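Mulluvano Home Handling Group
Hand-Held Gripper Work: Pre-Use and Session Checklist
Revision 11, December 29, 2024

Fill in one sheet per session. Mark each line OK, FIX or N/A. A comment is required for every FIX.

Section A. Grippers

A1. Pads seated square, all pad screws tight. OK
A2. Pad rubber free of cuts and glaze. FIX
Comment: Left pad on unit 2 has a nick at the tip. Swap at the next service. Cleared for light items only.
A3. Fingers open and close through full travel without sticking. OK
A4. Linkage screws checked against paint marks. OK
Comment: The marks on the Miretti units are fading. Repaint in March.
A5. Grip force at or below the 63 N limit on the gauge. OK

Section B. Work area

B1. Container on a surface that does not shift when pushed by hand. OK
Comment: Soft seating is allowed for storage boxes. Press down on each corner before starting. If the box rocks, move it to the floor.
B2. Walking space behind the operator clear of cords and bags. OK
B3. Pets and children out of the room. OK
B4. Light good enough to read labels inside the container. OK

Section C. Items

C1. No open blades, lit candles or open liquids. OK
C2. Pressurized cans inspected for dents and rust. Cap or nozzle guarded. OK
Comment: Grip cans on the straight part of the wall, upright, with both pads flat. Do not squeeze near the nozzle or the bottom seam.
C3. Eyeglasses and other thin items kept out from under heavier ones. FIX
Comment: Move glasses to a clear spot before any can is lowered into the box.
C4. Loose cables tied or taken out. FIX
Comment: Tie before the next run. A loop can catch on a finger joint.
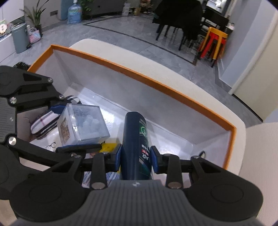 Can a pressurized can be handled if the force gauge is out of service?

Leave it out of the session until the gauge is back and line A5 has been marked OK. Soft goods and paper may still be handled.

Section D. Two grippers in one container

D1. Lead gripper agreed before the start. OK
D2. Second gripper holds still while the lead one lifts. OK
D3. Stop word tested out loud. OK
Comment: The Vondráček sheet asks for a hand signal too. We use the word alone, as both hands are busy.

Section E. Close-out

E1. Pads wiped with a damp cloth. OK
E2. Sheet filed in the Florkell binder under item set 163. OK
E3. Open FIX lines copied to the next sheet: A2, C3, C4.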